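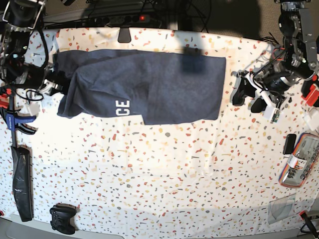 でも玉ねぎの皮なら、媒染は先でも後でも同じ色になるんじゃないですか、と年末に言われて、返事に詰まった。同じではないと思う。思うけど、並べて比べた記録がこのノートのどこにもない! 5月にやった分は先媒染だけで、しかも途中で鍋を替えているので比較には使えない。というわけで、正月早々から鍋を出した。

2022年1月2日 ギダマウ工房 玉ねぎ染め、先媒染と後媒染

糸はストスデールの中細ウール、生成り。かせから16グラムずつの小かせに分けて、先媒染用と後媒染用にした。残りはそのまま棚に戻してある(青い紙の札のほう。白い札は別ロットなので混ぜないで)。小かせは綿糸で八の字に四か所、ゆるめにくくった。前回きつく結びすぎて、そこだけ白く抜けたので。あれはあれでかわいかったけど、狙ってやったわけじゃないから悔しい。

ミョウバンはブリミエの粉末。袋の口がまた固まりかけていて、乳鉢で砕いてから量った。使う人、クリップを必ず戻してください。お願いします。先媒染のほうは昨日の夕方に媒染液に入れて、弱火で温めて、そのまま鍋ごと一晩置いた。朝見たら水がきんと冷えていて、手を入れるのに勇気がいった。

皮は乾いたものを31グラム。赤玉ねぎの皮が少し混じっていたので、これは抜いて別の瓶に入れた。赤いのは赤いので一度ちゃんとやりたい。前に混ぜて煮たときは緑っぽい茶色になって、私は好きだったけど、再現しろと言われたら無理。

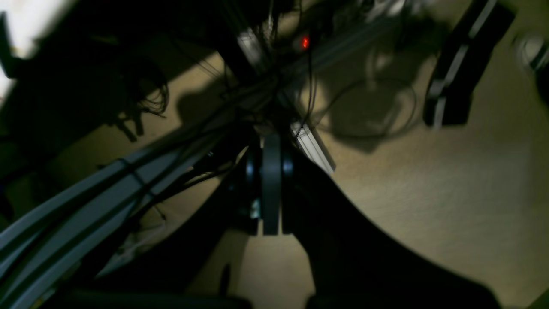 煮出しはドレジャルの古いほうろう鍋。ふちが欠けて中の鉄が少し見えているのが気になるけど、欠けているのは水面よりずっと上だし、これまで色が沈んだこともないので今回も使った。とはいえ鉄の影響を疑い出すときりがないので、次に同じことをするならステンレスにする。水は800ミリリットル。少ないかなと思いつつ、小かせだけならこれでちゃんと泳ぐ。

沸いてから弱火にして、台所じゅうが玉ねぎくさい。オニオンスープを期待して嗅ぐとちょっと違って、もっと枯れ葉寄りのにおい。換気扇をつけ忘れて、セーターまで同じにおいになった。皮を濾すのに目の細かいさらしを使ったら途中で詰まってしまって、結局ざるで粗く濾してからさらし、という二段にした。最初からそうすればよかった(5月のページにも同じことが書いてあった。読んでから始めろという話)。

液は半分ずつ分けて、別々の小鍋へ。ここで一緒に入れたら、先媒染の糸からミョウバンが出て、もう片方にもまわってしまうはず。温度はゆっくり上げて、沸かさない。先媒染のほうは入れたとたんに山吹色になって、これは何度見てもうれしい。もう片方はのんびりしたもので、薄いベージュからなかなか動かない。温度計は約80度まで上げたかったのに小鍋の火力がそろわず、右のコンロのほうがいつも先に熱くなる。途中で左右を入れ替えてごまかした。

火を止めて、そのまま冷ます。待っているあいだに古いラベルを書き直した。油性ペンで書いたはずの布札が、湯に通したら全部にじんでいる。鉛筆のほうがよほど強い。次から札は鉛筆で、と前にも書いた気がする。
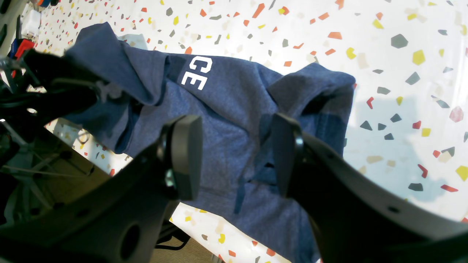
後媒染のほうは、冷めた糸を軽くしぼってからミョウバン液に移した。ベージュがじわじわ黄色に寄ってきて、しばらく見とれてしまい、時間を書くのを忘れた。ここは記録としてはだめなところ。たぶん先媒染の浸けよりだいぶ短い。比べるなら時間もそろえるべきで、そこは今回の結果を読むときに割り引いてほしい。

すすぎは三回。水の温度を急に変えるとフェルト化するので、ぬるま湯から少しずつ下げた。一回目の水はどちらもしっかり黄色く、三回目でほぼ透明になった。中性洗剤は使っていない。しぼらずにタオルで巻いて押し、窓から離れたところに吊るした。

濡れた状態での感想。先媒染は赤みのある濃い黄色、金茶といってもいいくらい。後媒染はもう少し浅くて、レモンまではいかないけれど涼しい感じの黄色。ムラは後媒染のほうが少ないように見える。これは意外だった。先媒染のほうは、かせの内側に薄いところがある。媒染のときに糸が浮いていたのかもしれない。落とし蓋がわりの皿が軽かった気がする。

色の差が順番のせいなのか、時間のせいなのか、今日の分だけでは決められない。少なくとも「同じ色になる」とは言えない、というところまでは書いていいと思う。

残った液はまだ濃いので捨てずに瓶へ。冷蔵庫の下の段、蓋に「染」と書いてある。飲まないこと。麦茶にそっくりです。

次にやること。媒染の時間をそろえてもう一回。鍋はステンレス。皿は重いほう。乾いた糸は13センチに切って見本台紙に貼り、半分を黒い紙で覆って窓辺に出す。退色は玉ねぎの弱いところなので、春まで置いて見る。台紙が足りないから、厚紙を買ってくること。

追記、夜。糸はまだ湿っているけれど、電灯の下だと差がほとんどわからない! 色の判断は明日の昼、北側の窓でやり直す。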